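Hard Water Spots on Kitchen Surfaces: A Comparison of Four Cleaners

Group 4, Household Chemistry project
Final report

1. Background

Tap water in Hundby is hard. Most of it comes from chalk wells and it leaves a white film on anything that dries in the open air. Every person in our group had the same complaint at home: kettles, sink taps, shower doors and dark countertops. We wanted to find out which cheap cleaner takes off the film best and which ones should be kept away from certain surfaces.

The film is mostly calcium carbonate. When hard water evaporates, the dissolved calcium and bicarbonate are left behind as a solid. Acids react with the solid and release carbon dioxide, so most limescale removers are acidic. The trouble is that some of the surfaces people want to clean are made of calcium carbonate too.

2. Materials

We used four cleaners:
White vinegar, straight from the bottle
Citric acid powder mixed with water
Baking soda paste
Bilier, a store-bought limescale spray

The test pieces were glazed wall tiles, window glass, stainless steel sheet and marble offcuts. The offcuts came from Jellbridge, a stone yard outside town, which let us pick through the scrap bin. We bought the tiles and glass new so that there would be no old deposits on them.

3. Method

Each piece was washed, dried and weighed. We then put 200 drops of tap water on it over nine days, letting each round dry before adding the next. The pieces were kept on a shelf in the prep room away from the window. In the first trial we had left them on the sill and the afternoon sun dried one end faster than the other, so we threw those results out.

After the last round we put on the cleaner, waited five minutes, wiped with a damp cotton cloth and dried the piece again. Two people scored each piece from 0 (no film left) to 10 (no change) without being told which cleaner had been used. For marble we also checked the shine by holding a printed page next to the surface and seeing if the reflected letters could be read.

4. Results

On tile and glass, citric acid and Bilier did best, with average scores under 2. Vinegar was close behind on glass but needed a second wipe on tile. Baking soda paste scored between 6 and 7 on both. It rubbed off the loose part of the film and left the rest.

Stainless steel gave the same order. The paste left fine scratches on one sheet - we think there was grit in the cloth, but we did not have a spare sheet to repeat it.

Marble was different. All three acidic cleaners removed the film and also dulled the stone. After vinegar, the reflected letters could not be read on any offcut. The paste left the shine alone but did not remove much film. 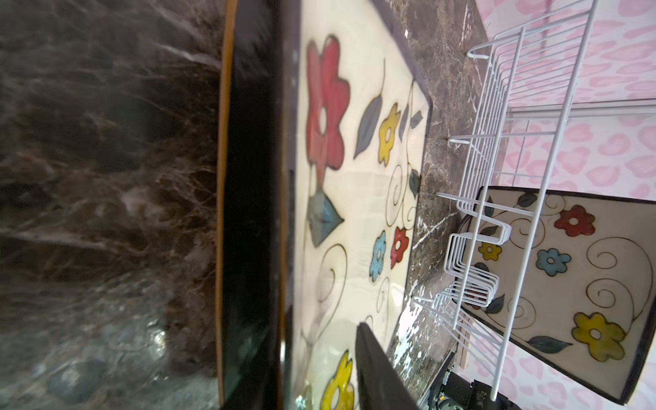
Figure 1. Polished brown marble next to a glazed plate with a painted flower pattern.

5. Discussion

The marble result is what the chemistry predicts. Acid cannot tell the deposit from the stone under it, and five minutes is long enough to etch a polished face. Glaze is a kind of glass and does not react with weak acids in the same way.

Our scoring was the weakest part of the work. The two scorers differed by up to 4 points on some of the steel sheets. A gloss meter would have been better, but the school does not own one.

6. Recommendations

For glass, glazed tile and steel, use citric acid. It worked as well as the spray. On marble, wipe up water before it dries and do not use vinegar, citric acid or Bilier. Film that is already there should be tested in a hidden corner first with a cleaner made for stone. We did not test any of those.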